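Saturday long run + shed clear-out: who's in, and can we talk about distance?

Annan Striders forum > Group runs > Helping out

brickpath_jo
Started this because the comments under the last sign-up were getting long. Plan so far is we meet outside the Lullumach community center, run over to the allotments, spend an hour or so shifting the old compost bays for them, then run back. I loved the last one (still finding bark chips in my socks) and I'd like more people this time! Only thing is the distance. Last time we did 4 miles total and a few of you said it felt short. Do we want to go longer?

hillsareoptional
Yes please to longer. I'm training for a half and by the time I've driven over, run 2 miles, stood around with a wheelbarrow and run 2 miles back, I've got cold and then I have to go out again in the afternoon on my own. Could we loop around by the reservoir on the way there?

Tansy_M
Please don't make it longer. I only come to these because I can manage the distance and still be some use when we get there. If I've run 6 miles before I pick up a shovel I'm going to be sitting on the shovel.

hillsareoptional
You could go straight there and we'd meet you?

Tansy_M
I could, but then it's me walking in by myself and the fast lot turning up half an hour later when the work is nearly done. That did happen with the leaf raking in December. Not having a go, it's just how it went.

brickpath_jo
That's fair, and I was in the late group that day, so sorry. We got lost behind the tennis courts.

oldgreyshoes
What about putting the extra miles at the end? Everyone runs over together, everyone does the job together, and then the people who want the reservoir go back that way. The rest of us go home the short way and get the kettle on.

Tansy_M
I'd be happy with that.

hillsareoptional
Running hard after an hour of lifting isn't ideal but I can live with it. I'll call it strength work.

pete_2048
I don't want to be the grump, but I think we should ask whether the allotment people want a big crowd. Last time there were more of us than there were forks, and I spent a lot of it holding a bag open. Felt a bit like we were doing it for the group photo.

brickpath_jo
Hmm, I don't agree with that! They were really pleased. Adjoa Abugri (she has the plot by the gate and does their rota) messaged me afterward and asked us back, she wouldn't have done that if we'd been in the way. But I can ask her about tools.

pete_2048
Ask her, yes. I'm still coming either way. I just like to be doing something.

oldgreyshoes
I've got two spare forks and a rake I can drop off in the car on Friday night. Bring your own gloves, everyone, the ones in the shed are horrible.

brickpath_jo
Update! Spoke to Adjoa. She says the bays are heavier than they look, so the more the better, and there's a second job if we run out of things to do – 80 plant pots that need scrubbing and stacking. Pete, I've put your name down for the pots.

pete_2048
Knew I should have kept quiet.

newish_runner_dee
Hi, I've not been to one of these before. I did couch to 5k in the spring and I've been doing the Brirnov loop on my own since. Is 2 miles each way at a chatty pace or a proper pace? And is there somewhere to leave a bag?

Tansy_M
Chatty! Run with me, I'll be at the back and I talk the whole way. Bags go in the center, the side room gets locked while we're out.

brickpath_jo
Welcome Dee! OK, I think we're settled, so pulling it all together:

1. Meet at the center at 8:30, bags in the side room, quick hello and off we go. One group, nobody dropped.

2. Allotments by 9. Compost bays first, pots second. Gloves and a layer you don't mind getting filthy.

3. Run back in two groups, short way or reservoir. Say which one before you leave so we know who to expect.

4. Tea and toast in the kitchen after. Please put your own mug in the dishwasher.

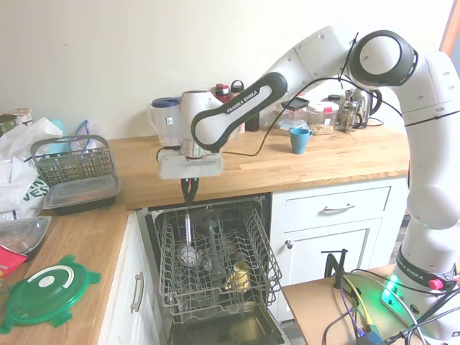
5. Kit swap on the big table if you've got anything to pass on. I have a Bukeo rain jacket that's too small for me, hardly worn.

hillsareoptional
What size is the jacket?

brickpath_jo
Medium, but it comes up tight across the shoulders.

hillsareoptional
Dibs, if Dee doesn't want it. And put me down for the reservoir.

newish_runner_dee
All yours, I'm a small! Short way for me please. See you Saturday.

pete_2048
Reservoir, if I've got any feeling left in my fingers. I'm bringing my own scrubbing brush.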